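To: Duststead tenants and facilities list
From: Marion Rutherford, Building Services
Date: 15/09/2000
Subject: Re: Desk-side waste and the change in cleaning hours

Dear colleagues,

I am replying to the message from Teodor Tokarz, which several of you have forwarded to me separately. I have kept the part of it that raises the main questions, so that those who joined the list after April can follow.

Teodor Tokarz wrote:
> The notice on the second floor states that individual bins will no
> longer be emptied each night, and that staff are to carry their own
> waste to a shared point. It does not say where the shared points are,
> who replaces the bags, or what happens to confidential paper. Our
> lease with Bettencourt has included nightly desk service since 1987.
> Has the lease been amended, and if so, were tenants consulted?

The lease has not been amended. Clause 30 provides for "daily removal of refuse from the premises" and does not mention desks. Nightly desk service grew up as a matter of custom under the former cleaning contractor. Bettencourt's position is that daily removal from shared points meets the clause, and our own reading is the same. Tenants were informed of the proposal in the April circular. I accept that the circular was long and that the item appeared on its last page.

The cleaning contract passed to Niklow at the start of this month. Niklow's staff work from late afternoon into the early evening, where the previous crew came in after midnight. For the first time, most of you will be at your desks when the cleaners are on your floor. Please allow them to pass, and please do not leave boxes or cartons in the corridors after lunch.

Shared points are being set out floor by floor. Each has a lined basket for general waste. Paper for recycling goes in the collection boxes beside the copiers, as before, and no food or drink containers should be placed in those boxes. The baskets for general waste are of the ordinary ribbed plastic kind, with the bag turned over the rim.
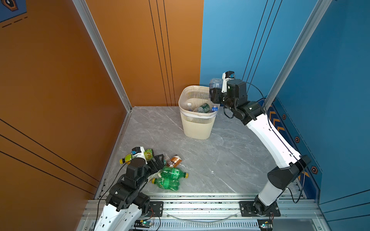

Ysaline Millet has asked whether firms that wish to keep a bin at every desk may do so at their own cost. They may. Niklow has quoted a monthly rate for this, which I will send on request, and the arrangement would be made directly between the firm and Niklow. Building Services would have no part in the billing. Her second point, that a single basket will not serve the large open office on her floor, is a fair one, and we will place 2 there to begin with.

On confidential paper, nothing has changed. The locked consoles remain the property of Pedex and are emptied under a separate agreement. Please do not put confidential paper in any open container, including the recycling boxes, even for an hour. Zoi Christodoulou holds the console keys and should be called if one is full. Tenants who destroy their own paper on site are reminded that shredded material must be bagged and tied before it leaves the office. Loose strips have twice blocked the compactor this year.

The following applies to all floors from the date of this message.

1. General waste. Carry it to the shared point on your floor before leaving for the day. Liquids should be poured away in the kitchen first. Bags are replaced by Niklow at each collection, and spare bags are kept in the cleaners' closet - please do not use your own, as the sizes vary and they slip down inside the basket. 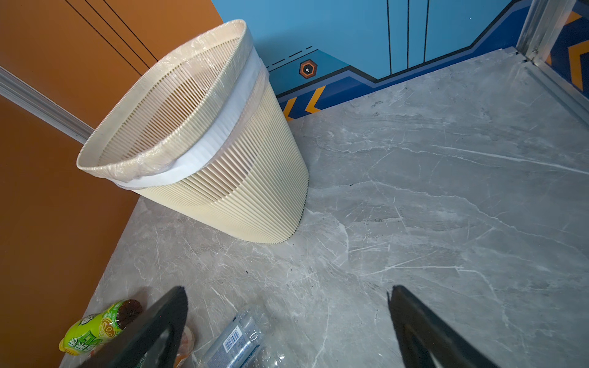

2. Bulky items. Furniture, equipment and packing cases are not refuse within the meaning of the lease. Send a written request to Building Services, and allow five working days. A charge of $200 applies to any item left in the loading area without a request.

3. Batteries, toner and lamps. These are accepted at the loading area office in the mornings only. They must not go into general waste.

4. Complaints. A missed collection should be reported to Verna Ridgeway by noon on the next working day, giving the floor and the name of the firm. Please do not take the matter up with individual cleaners, who have no authority to alter their rounds.

A plan showing the location of each shared point will be posted by the elevators when the last floor has been completed. Any firm that believes its point has been badly placed may ask for it to be moved, provided that fire doors and exit routes are kept clear.

Marion Rutherford
Building Services, Duststead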